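Filtance Support
Ticket: Microwave door close fails after bowl placement
Product: Porkstead kitchen task pack, release 14
Opened by: Inês Ramalho
Assigned to: Riku Hirano
Opened: Apr 13, 2023
Status: Waiting on customer

Inês Ramalho wrote:
We are evaluating the Porkstead pack before we buy seats for the Skurkdale project. The task "put bowl in microwave, close door" stops with TIMEOUT_CLOSE on kitchen layout 17. The place step is scored as a success every time. After that the arm lowers and stays put until the timer runs out. Same result with our own policy and with the scripted one you ship. Other layouts finish. We haven't edited any asset files.

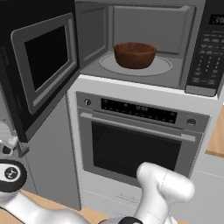 Riku Hirano replied:
Layout 17 uses the stacked appliance column, and I think the close step is picking a bad approach point. The planner takes the door's outer edge and backs off a fixed distance from it. On this layout the door swings left and hangs out over the tall gray cabinet, so the backed-off point can land inside the cabinet's collision shape. The planner then rejects it and doesn't report anything, which is a logging bug I've filed separately. The bowl is on the turntable, so I don't suspect the place check.

Please try the following:
1. Set close_approach to "front" in the task file.
2. Turn on planner_verbose.
3. Rerun with the scripted policy only and attach the log.

Inês Ramalho wrote:
Done. With "front" the door closes on seed 2. Seed 14 still times out. The log says "goal in collision: cabinet_tall" and repeats until the end. Log attached.

Riku Hirano replied:
Thanks, that line confirms it. I've passed the cabinet shape to Fonseca, who maintain the layouts. Until they send a fix, raise approach_height by 2 cm and rerun seed 14. Your trial license has been extended so the evaluation isn't held up. Please post the result here and leave the ticket open.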